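Rice cooker

A rice cooker is a countertop appliance that boils or steams rice and ends the heating stage without attention from the user. The basic electric type consists of an outer body, a removable inner pot, a heating plate, a thermostat and a lid. More elaborate types add a microcontroller, additional heating elements and, in some designs, a sealed lid that allows cooking under pressure.

Operating principle

The simplest cookers depend on the boiling point of water. While free water remains in the pot, the temperature at the base stays close to 212 °F (100 °C) at sea level. Once the water has been absorbed or driven off as steam, the base temperature climbs quickly. A spring-loaded sensor pressed against the underside of the pot responds to this rise. In many models the sensor contains a magnet paired with an alloy that loses its magnetism slightly above the boiling point; the magnet then releases, a lever drops, and the main heater is switched off or replaced by a low-power warming circuit.
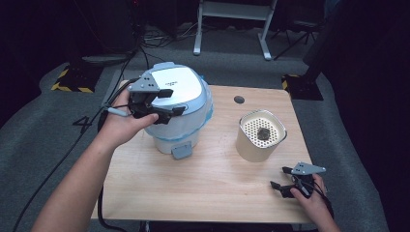
Cookers controlled by a microprocessor read one or more thermistors and adjust heater output in stages. A typical white rice program includes a warm soak, a rapid rise to boiling, a sustained boil and a resting period. The soak allows water to reach the center of the grain before the outer starch gelatinizes. Brown rice programs lengthen this stage, as the bran layer slows absorption.

Induction models heat the pot directly by means of coils in the body. The pot must contain a magnetic layer, and pots from other cookers are generally not interchangeable.

Water ratio

The amount of water required depends on the variety and age of the grain, the size of the batch and the loss of steam through the lid. Loss by evaporation does not increase in proportion to batch size – a fixed ratio of water to rice therefore gives a wetter result in large batches than in small ones. Markings inside the pot account for this and are usually based on the measuring cup supplied with the appliance, commonly 180 ml, a volume smaller than the US customary cup. 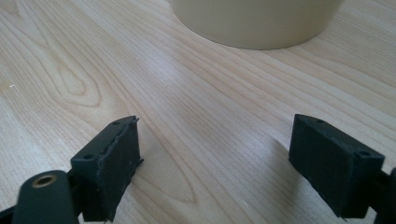
At high elevations water boils at a lower temperature, and the grain may remain firm when the thermostat trips. A longer soak and a small increase in water partly correct this.

Holding and storage

Cooked rice can carry spores of Bacillus cereus, which survive boiling. Warming circuits are intended to hold the contents above 140 °F (60 °C), a range in which the bacterium does not multiply. Rice left in a cooker that has been switched off should be moved to shallow containers and refrigerated within 2 hours.

See also: Pressure cooker; Steaming; Thermostat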